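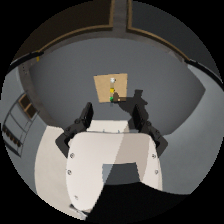 Conomine, le 25 juin 2025

J'ai reçu plusieurs messages à propos de mon épaule depuis le billet d'avril, et je réponds à tout le monde d'un coup. Elle va mieux. Elle n'est pas guérie. Je peux de nouveau mettre un manteau sans m'asseoir et attraper les assiettes sur l'étagère du bas, mais pas celles du haut.

Pour ceux qui n'ont pas suivi, il s'agit d'une capsulite rétractile, à gauche. On dit aussi épaule gelée. L'articulation est entourée d'une enveloppe souple, la capsule, qui a normalement assez de jeu pour laisser le bras partir dans tous les sens. Dans une capsulite, cette enveloppe s'enflamme, s'épaissit et se rétracte. Au début on a surtout mal, ensuite on est surtout raide, et au bout d'un temps assez long ça se relâche. Les durées varient tellement d'une personne à l'autre que j'ai renoncé à faire des pronostics.

Chez moi, ça a commencé par la ceinture de sécurité. Je suis passager la plupart du temps, donc assis à droite, et je vais la chercher de la main droite ; mais quand je conduis c'est la gauche qui part en arrière, et un matin la gauche n'est pas partie. J'ai cru à un faux mouvement, j'ai mis du chaud, puis du froid, puis rien. Les nuits sont devenues pénibles. Impossible de dormir sur le côté gauche, et sur le côté droit le bras tombait en avant et tirait. J'ai fini avec un oreiller calé contre le ventre et l'avant-bras posé dessus, solution que je garde encore maintenant par habitude.

Mon médecin a d'abord pensé à une tendinite de la coiffe. C'est ce qui se passe souvent, d'après ce que j'ai lu dans vos messages. La différence se voit quand quelqu'un d'autre bouge le bras : avec un tendon abîmé, le bras monte à peu près si on le soulève à votre place. Avec une capsulite il bloque pareil, que ce soit vous ou le médecin qui pousse. La rotation externe part en premier. Coude collé au corps, plié à angle droit, on essaie d'écarter la main vers l'extérieur. À droite j'allais loin, à gauche la main restait devant moi comme si elle touchait un mur.

La radio n'a rien montré de spécial, ce qui était attendu. On la fait pour écarter l'arthrose ou une calcification. La prise de sang était normale aussi – le diabète et les problèmes de thyroïde augmentent le risque, d'où le contrôle. On m'a demandé si j'avais eu le bras immobilisé récemment. Non. Il n'y a pas toujours de cause et il a fallu que je me fasse à cette réponse.

Le kiné, c'est Sang Châu, au cabinet Sundaram, derrière la pharmacie. À la première visite il a sorti son goniomètre, une sorte de rapporteur à deux branches, et il a mesuré l'élévation du bras sur le côté sans laisser tricher l'omoplate. Résultat : 59 degrés. J'aurais juré que je montais plus haut. Il m'a expliqué que tout le monde compense, on hausse l'épaule, on penche le tronc, et dans la glace on a l'impression de lever le bras. Il m'a filmé de dos avec mon téléphone et c'était vrai, je me tordais comme si je portais un seau.

Je suis en séance deux fois par semaine. Il ne force pas. J'avais en tête les histoires d'un oncle qu'on avait mobilisé de force et qui en parlait encore au repas de Noël, donc j'étais crispé en arrivant. Sang travaille en restant sous la douleur, ou juste au bord, et il arrête quand je commence à retenir mon souffle. Dans la phase où l'épaule est très irritée, m'a-t-il dit, insister fait perdre plus qu'on ne gagne. J'ai voulu vérifier par moi-même un soir avec une serviette derrière le dos. J'ai payé ça de plusieurs nuits.

À la maison je fais les pendulaires, penché en avant, la main droite sur la table et le bras gauche qui pend. On bouge le corps et le bras suit. Il faut vraiment laisser pendre et j'ai mis longtemps à comprendre ce que ça voulait dire. Je fais aussi le bâton, allongé sur le dos : on tient un manche à balai des deux mains et le bras valide pousse l'autre vers l'extérieur. Et la table, assis, la main sur un torchon, qu'on fait glisser devant soi en avançant le buste. Le torchon glisse mal sur ma nappe, je l'enlève et je la remets après. J'essaie de faire tout ça le matin après la douche.

Côté piqûres, j'ai eu deux infiltrations. La première au cabinet du rhumatologue, la seconde à l'hôpital de Vevell, sous contrôle radio, avec une distension : on injecte du liquide dans l'articulation pour écarter la capsule, en plus du corticoïde. Ce n'est pas agréable. Ça pousse de l'intérieur, il n'y a pas d'autre façon de le dire, et ensuite on se retrouve assez vite sur un banc à boire un jus d'orange. La première m'a rendu mes nuits et à peu près rien d'autre. Après la seconde j'ai senti une vraie différence sur la rotation, à condition d'aller chez le kiné tout de suite derrière, et on m'avait calé le rendez-vous exprès. Je ne dis pas que ça marchera pour vous. Le rhumatologue était prudent lui-même, il parlait de gagner du temps sur la phase douloureuse.

On m'a demandé combien ça coûte. J'ai gardé les papiers dans une enveloppe, et avec ce qui n'est pas remboursé (dépassements, parking de Vevell, essence, un coussin chauffant, l'abonnement Muven dont je parle plus bas), j'arrive à environ 643 euros de ma poche. Le parking est une part absurde du total.

Muven, donc. C'est une application d'exercices que m'a conseillée une collègue, Sumeya Wolde, qui l'utilisait pour son genou. On choisit une articulation, on indique son niveau de douleur le matin, et elle propose une série. Les vidéos sont propres et les consignes claires. Pour l'épaule raide je l'ai trouvée trop pressée : elle ajoutait des élastiques alors que je n'arrivais pas à me coiffer. J'ai montré la liste à Sang, il en a barré la moitié. Je garde l'appli pour le rappel du matin et pour le carnet de douleur, où je note un chiffre et un mot. En relisant le carnet je vois les progrès, que je ne sens pas au jour le jour. En avril j'écrivais « nuit » presque partout. Maintenant j'écris « chemise », « rétroviseur », « rien ».

Quelques choses pratiques que j'aurais aimé savoir plus tôt. On habille le bras malade d'abord et on le déshabille en dernier. Les chemises qui s'ouvrent devant valent mieux que les pulls à col serré. Pour le dos, sous la douche, une brosse à long manche fait l'affaire. En voiture, je passe la ceinture avec la main droite en tournant le buste, c'est lent mais ça se fait. Au travail j'ai rapproché le clavier et descendu l'accoudoir de gauche, parce qu'il me tenait l'épaule remontée toute la journée sans que je m'en rende compte. La souris était déjà à droite, de ce côté-là j'ai eu de la chance.

Il y a aussi le mouvement réflexe, et contre celui-là je n'ai rien trouvé. Un verre qui glisse, la porte qui claque, on tend le bras d'un coup et on se retrouve plié en deux dans la cuisine, incapable de parler pendant un moment. Puis ça passe. Sang dit que ça n'abîme rien. Je le crois, mais sur le coup j'ai du mal.

Beaucoup d'entre vous demandent si l'autre épaule risque de suivre. Ça arrive, pas à tout le monde, et rarement les deux en même temps. Je teste ma droite devant le miroir plus souvent que nécessaire. Pour l'instant elle va bien.

Je nage un peu depuis ce mois-ci, sur le dos et sans les bras, à la piscine de Conomine, dans la ligne du bord. L'eau chaude du petit bassin me fait du bien, mais il est réservé aux bébés le matin et aux cours l'après-midi, il reste un créneau à midi. J'y vais quand je peux. Pour le crawl, on verra après l'été. Prochain rendez-vous chez le rhumatologue à la rentrée, et je referai un billet à ce moment-là avec les nouvelles mesures.

Commentaires

Severin Grabner
Merci pour le détail sur la distension. On me la propose pour l'épaule droite et j'hésite. Est-ce que tu as pu conduire en sortant ?

Réponse de l'auteur
Non, on m'avait demandé de venir accompagné. Pose la question à ton service, les consignes ne sont peut-être pas les mêmes partout.

Lleucu Gittins
J'ai eu la même chose à gauche il y a des années. Il me manque encore un peu de rotation derrière le dos, je m'en aperçois seulement pour agrafer un soutien-gorge. Le reste est revenu tout seul, très lentement. L'oreiller contre le ventre, oui, mille fois oui.

Tùng Phí
Pour la glisse sur la table : une feuille de papier sulfurisé sous le torchon. Ma mère fait comme ça, même avec la nappe.

Réponse de l'auteur
Essayé ce matin, ça marche. Merci à elle.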